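Keeping a White Tabletop Clean

Wipe the top every evening with a soft cloth and warm water. Coffee and tea rings come off with a paste of baking soda and a little water. Leave it on for 3 minutes, then rinse.
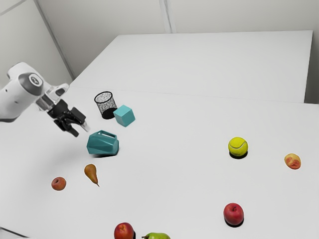
Skip scouring powder and the green side of a sponge. They dull the finish, and dull spots hold dirt. For ink, dab with rubbing alcohol (70 percent) on a cotton ball and test under the edge first.

Put felt pads under bowls and planters with rough bottoms.
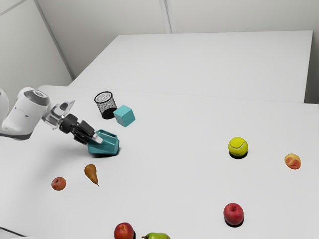
Grease needs dish soap. Mix one teaspoon into 200 ml of warm water, wipe, then go over it again with plain water. Dry with a towel or you will get streaks.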